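Putting an old desktop back together

I have had the old tower open since October. It is a plain black office machine, bought second-hand, and I wanted it running again as a place to keep backups. Most of what I know about these cases I learned by taking them apart and then not remembering where the screws went, so I am writing the order down this time.

The case goes on its side with the panel off. The processor stays in its holder until the socket is open.
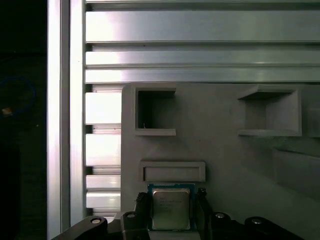
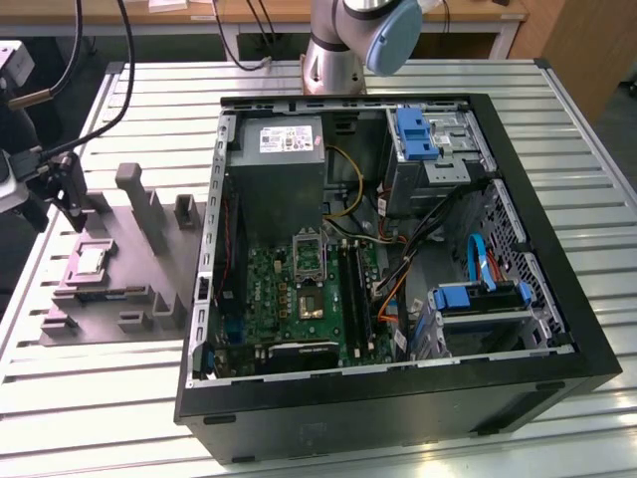 I do the processor before anything else because it is the one part I can really damage. The chip itself is tough enough if you hold it by the edges. The socket is not. On the Intel-style boards I have worked on, the pins are in the socket and they bend if you so much as drag a sleeve across them. I bent two on an earlier board and spent an evening with a sewing needle and a magnifying glass getting them straight. It booted afterwards but only ever saw half its memory, and it went to the e-waste depot in the end.

So the routine is: lever out, bracket up, look at the pins with a torch held low to one side. If the rows look even, carry on. If there's a patch that catches the light differently, stop and look closer. Find the little triangle on the corner of the chip and match it to the mark on the socket. Lower it straight down and let go. No pushing and no sliding. Then the bracket comes down and the lever goes under its hook. The lever takes more force than seems right, and there is a creak. I still don't like that creak.

Thermal paste next. I had a tube of Nimri in the drawer that had gone oily at the tip, so I squeezed the first bit onto a paper towel until it came out an even grey. A blob the size of a pea in the centre is enough. I used to spread it with an old bank card and could never see any difference in the temperatures.

The cooler goes on with the screws started by hand, all of them a couple of turns, then tightened in a cross pattern. Plug its fan in straight away. I have forgotten the fan before and the machine tells you about it with a beep and an error on a black screen, but by then you have closed everything up.

Cables took me longer than the rest put together. These older office towers were never designed for tidiness. The power supply leads are all fixed to the unit, so whatever you don't use has to live somewhere in the case. I tuck the spare ones under the drive cages where I can and use Velcro ties on the rest. I stopped using zip ties after nicking a wire trying to cut one off. The main thing is to keep everything clear of the fan blades — a single loose lead ticking against a fan will drive you around the bend.

While the case was open I gave it a clean. Soft paintbrush for the board, vacuum held well back, and a damp cloth for the outside shell only. The vents at the back had a grey felt in them that came off nearly whole. I put a new coin cell in as well. The old one had been losing the clock every time the plug came out, and a CR2032 costs next to nothing at the hardware store.

Small parts go in a Tillska tray, the shallow kind with a lid. It has enough sections that the case screws and the drive screws can be kept apart, and they do need to be. The coarse thread ones will go into a drive if you force them, and then they will not come out. My screwdriver is a Wetow with a magnetic tip, colour worn off the handle, nothing special. The tip is a bit soft now and I should replace it.

For the first start I leave the side panel off and connect only the screen, the keyboard and power. Drives come later. If it gets to the setup screen and the processor and memory show up properly, I shut it down, plug in the drives and go again. Doing it in stages takes a few more minutes but if something is wrong there are fewer places to look.

I am still deciding on the backup drive. I have a 2000 GB one with plenty of hours on it and I would sooner not trust it with the photos. There are 31 folders of those and 1061 files in the biggest one alone, most of them of the same lake. A new drive at $117 is probably the sensible choice. Until I buy one, the old drive can hold the music, and the photos will stay where they are on the laptop.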